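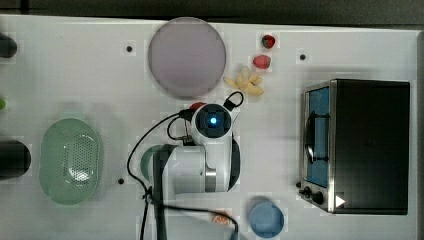

June, evening, second pot of tea

OK so the Brostinano batch. I finally took the weights off the stack this afternoon and the books are flatter than I had any right to expect, given how damp the workshop has been. Three of the four are good. The fourth (the thick one with the brown spine) still has a lean to it, and I think that's my fault for trimming the boards before I'd let the text block settle. Note to self, again: sew, glue, WAIT, then measure for boards. I wrote the same thing in the last notebook and underlined it twice!

Paste first, while I remember. I went back to plain wheat starch for the spine linings and kept the PVA mix for the hinges only. The wheat paste was cooked a bit thick, so I pushed it through the sieve twice and let it down with water until it dropped off the brush in ribbons. Ka-ming likes it thinner than I do. We've agreed to disagree, although I noticed the jar was thinner after lunch than before it.

Linings: one layer of mull, then a layer of the Liu paper, which is lovely stuff but curls like mad the second it gets wet. What worked was pasting the spine and laying the paper on dry, then brushing out from the middle. Pasting the paper itself was a disaster – it rolled up on me and I ended up with most of it stuck to my wrist. Grain runs head to tail, please check before cutting, because the last sheet in the drawer had been turned around and I only caught it when I tore a test strip.

Sandpaper: 80 grit for knocking back the board edges, 200 for the final pass. I tried going straight to 200 and it just polished the fuzz. Wipe the dust off before you cover, it shows right through the thin cloth. 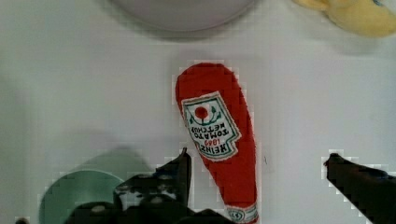
Chia-hao Leung wrote underneath my last page that the lean in the thick book has nothing to do with the boards, and that I should look at the sewing, where the tension goes slack after the first few sections. Fair point, I did stop for a phone call around there and came back with cold hands. I pulled the endpaper up a little at the tail to look, and yes, there's a section sitting proud of its neighbors. I don't want to resew the whole thing. Chia-hao's suggestion is to round the spine a touch more than usual and let the swell hide it, which I'm going to try on the dummy before I go anywhere near the real one.

Cloth. The Gronard sample arrived and I love the color but I'm not sure about the backing. Paste came through in two spots on the test board, little dark freckles, and they didn't dry out. Tin-yau thinks it's fine if you use it nearly dry with a foam roller. Maybe! I'd rather stick with the old roll for the customer books and keep the Gronard for notebooks and boxes. The Drarkeso is stiffer and takes a sharp corner beautifully, but it cracks if you fold it back on itself, so library corners only and be gentle with the bone folder.

Thread – we're low on the waxed linen. Remedios found a 1000 meter cone in the cupboard behind the guillotine, unwaxed, so somebody will have to run it over the beeswax as they go. I don't mind doing that, it's kind of soothing with the radio on.

Also, the small nipping press is squeaking again. Hiu-tung put a drop of oil on the screw and it stopped for the morning and then came back worse. I think it's the collar. Please don't crank it all the way down until we've had it apart.

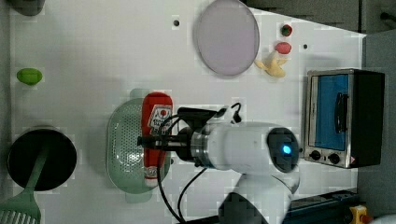
Tabletop with plate and toy food, from overhead.

Left to do: round and back the dummy, cut new boards for the thick book (after it has settled, see page one of this rant), cook a fresh batch of paste, and find the good awl. It was in the blue tin and now it isn't. If you've borrowed it, just put it back on the sewing bench, no questions asked.

Presses are loaded on the left side. Leave them shut overnight, I'll open them when I get in.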